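Lusholm Adult Literacy Project: Progress Report to the Braltell Fund
19th February

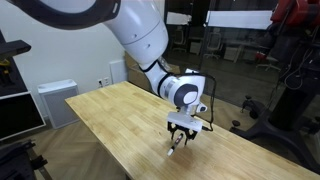
A marker pen over a wooden tabletop.

Period covered

This report covers the work since September, when the second instalment of the grant was received. It was written by Wilma Vandenberghe, project coordinator.

Classes

Five groups are now running, one more than planned. The extra group meets in the evening at the Halász Centre and was set up after the morning sessions filled. It is aimed at people on early shifts at the bakery and the bus depot, and attendance has been steadier than in any of the daytime groups.

There are 80 learners on the register. Of these, 13 joined in the last month, mostly on the recommendation of someone already attending. The leaflets left at the health centre brought in very few enquiries and we will not reprint them.

Most learners work at one of two levels. The lower level covers letter formation, short words and filling in a name and address. The upper level covers forms, letters and reading for work. We had expected more demand for the upper level. As things stand, the lower level has a waiting list and the upper level has places free, so one tutor will move across after the spring break.

Tutors

One tutor left in the autumn to take a full-time post. The replacement had taught English to adults before but had not taught basic literacy, and she shared sessions with a colleague for her first five weeks. This cost us some hours that were not in the original plan. They were met from the training line.

Materials

We bought new workbooks from Zevard. The print is larger than in the old set and the exercises use everyday papers such as payslips, rent letters and bus timetables. Two tutors find the spelling section too quick and have written their own sheets to go with it. Copies can be sent to the Fund if wanted.

Spending

Spending is in line with the budget apart from room hire. The charge at the Halász Centre went up after the agreement was signed, leaving us 498 over on that line. We ask permission to cover this from the travel line, where little has been claimed.

Difficulties

Learners who miss two sessions in a row often do not come back. Tutors now telephone after the first absence. Several people have returned as a result, though childcare remains the reason most often given for leaving and we have no money set aside for it.

Next period

The second round of reading assessments will be held before the summer. Results will be set out by group in the final report, along with the full accounts.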